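Werkstattbuch Objektdaten, 2026-08-05, Sølve Moen

Exposé-Abgleich Tamance weitergeführt. Ausgangslage unverändert: Die Wohnflächen im Altbestand stammen teils aus Bauakten, teils aus Eigentümerangaben, und im Datensatz ist nicht vermerkt, welche woher kommt. Export aus Gustetti heute früh gezogen, 2.622 Datensätze, davon 200 als Stichprobe in die Prüftabelle übernommen. Feld »Quelle_Fläche« neu angelegt, Pflichtfeld, vier zulässige Werte: Bauakte, Aufmaß, Eigentümer, unbekannt. Freitext gesperrt.

Beim Einlesen Ärger mit dem Dezimaltrennzeichen. Gustetti schreibt Flächen mit Punkt, die Prüftabelle erwartet Komma. Aus 84.50 wurde 8450. Import verworfen, Gebietsschema in der Importmaske umgestellt, zweiter Lauf ohne Auffälligkeiten. Bitte beim nächsten Export vorher prüfen, die Maske merkt sich die Einstellung nicht.

Dachgeschosse getrennt behandelt. Flächen unter 1 m lichter Höhe entfallen, zwischen 1 m und 2 m zur Hälfte, ab 2 m voll. Balkone und Terrassen in der Regel zu einem Viertel. In der Stichprobe sind bei 14 Objekten die Balkone voll eingerechnet, durchweg Angaben der Eigentümer. Diese Objekte auf »gesperrt« gesetzt, bis ein Aufmaß vorliegt. Die Exposés bleiben so lange offline.

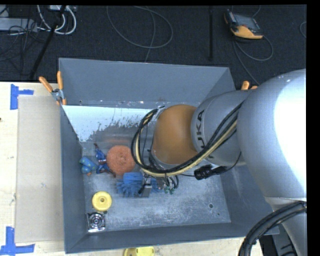
Gewerbeobjekt Brellanell, Halle mit Büroanbau. Die Nutzfläche im alten Exposé enthält die Rampe und den überdachten Hof, beides herausgenommen und als Nebenfläche geführt. Die Raumbezeichnungen sind zu grob: »Halle« sagt einem Mietinteressenten nichts über Lager, Montage oder Kommissionierung. Vorschlag für die Ausstattungsliste: fest Eingebautes und Bewegliches in zwei getrennten Spalten. Ein offener grauer Metallbehälter auf einem Holztisch gehört zum Beweglichen und damit nicht ins Exposé, auch wenn der Boden schon so verkratzt ist wie hier. Krananlage, Tore und Druckluftleitung dagegen aufnehmen, jeweils mit Baujahr und letztem Prüfdatum. Zur Bodenbelastung liegt nur eine mündliche Angabe vor – Feld leer gelassen, Statik beim Eigentümer angefordert.

Energieausweise: Takagi liefert die Kennwerte als PDF, die Übernahme erfolgt von Hand. Bei zwei Objekten stand der Verbrauchskennwert im Feld für den Bedarf. Korrigiert. Die Gültigkeit der Ausweise aus dem Bestand vom Juni ist noch nicht geprüft. Regel für die Eingabe: zuerst die Ausweisart, dann der Kennwert, dann das Ablaufdatum. Ohne Ausweisart bleibt das Kennwertfeld gesperrt.

Zeitaufwand für die Stichprobe: rund 14 Stunden einschließlich Rückfragen, ohne Aufmaß vor Ort. Der größte Teil entfiel auf die Suche in den Bauakten, zwei Ordner waren falsch einsortiert.

Offen:
Aufmaßtermine für die gesperrten Objekte abstimmen.
Grundriss Brellanell, Büroanbau Obergeschoss: Maßkette an der Nordwand geht nicht auf, Differenz 12 cm.
Stellplätze bei Tamance als eigene Einheit anlegen oder beim Objekt belassen – mit der Vermietung klären.
Sicherung der Prüftabelle vor dem nächsten Import.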